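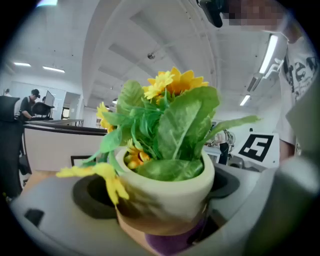

Potted artificial plant, yellow flowers, cream pot.

Search tickets Enter keyword or ticket no.

Ticket 1605 – Product photos missing from shop pages
Opened by: Abdelilah Soliman, Trelton
Status: Open
Date: 20 March 2019

Photos on the artificial flower pages stopped loading after we moved the shop to the Basix theme. The page shows a gray square where the photo should be. Text and prices are fine. Same result in two browsers and on my phone.

Steps tried:
Cleared the site cache. No change.
Uploaded one photo again under a new name. It loads.
Turned off the Kuvden resize plugin. Old photos come back, but at full size, and the page is very slow.
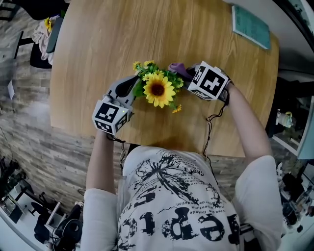
Bouquet on the round table, full-size upload.

Reply from Belkadi support:
The plugin is still set to the old image folder, left over from the February update. Change the path under Settings – Media, then rebuild the thumbnails. Set the maximum width to 2000.

Update from Abdelilah:
Path changed. The rebuild stopped at file 712 with a timeout. Ran it again in batches of five and it got past that file. Still going. Please leave the ticket open until it finishes.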